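Clurton round side table - set-up and care
Section 5: Placing the table and using the top

Read section 4 first if the base isn't fixed yet.

Before you start

Clear a patch of floor bigger than the top. Hard floors - marble, tile, stone - need wiping first, grit under the base will scratch. Move any extension leads and loose cables out to one side, well away from where your feet go.

1. Stand the base where you want it. Don't drag it.
2. Lower the top on. Two hands, opposite sides of the rim.
3. Turn it until it drops into the seat. You'll feel it.
4. Press down on the rim at several points. Rocking? Lift off, turn a little, try again.
5. Tighten the centre screw by hand only. No power tools.

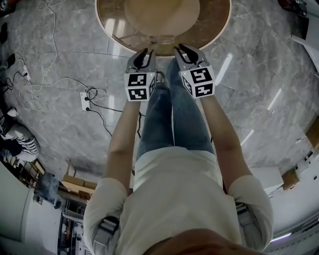 6. Leave it overnight before putting anything heavy on. Max load with the Kerlow base is 5 kg, spread out, and less near the rim.

CAUTION: never lean or sit on the edge. The top will tip.

NOTE: a glossy finish shows every mark under ceiling lights. Soft dry cloth, then a barely damp one, then dry again. No spray polish, it builds up and goes cloudy. Hot cups need a mat, always.

Moving it later

Top off first, then the base. Carry the top upright against your body, not flat. Lay it face down on a blanket, never on bare floor. If a lamp is plugged in nearby, unplug it and coil the lead before you walk teh table across.

Using a woven tray

Round trays are sold seperately (Rutport range, order no. 665). Any flat-bottomed one will do if it sits inside the rim.

1. Shake out the tray, check underneath for loose ends.
2. Put it down on the floor and look for wobble. A warped one can be flattened under books for a night or two.
3. Take out any card or label and keep it with this guide.
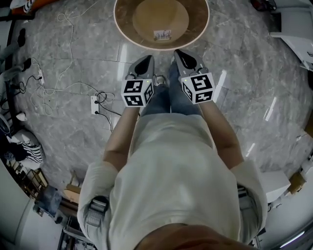 Clurton Home Guide - Issue 492 - p. 5

4. Set the tray in the middle of the top. Felt pads underneath if the weave is rough.
5. Lift the tray off by both sides to clean. Don't slide it.

CAUTION: woven trays are not waterproof. Plant pots need a saucer.

Cleaning the tray - dry brush, with the weave. Spills, blot straight away, air dry away from radiators. Don't soak.

Spare screws and pads: see section 7.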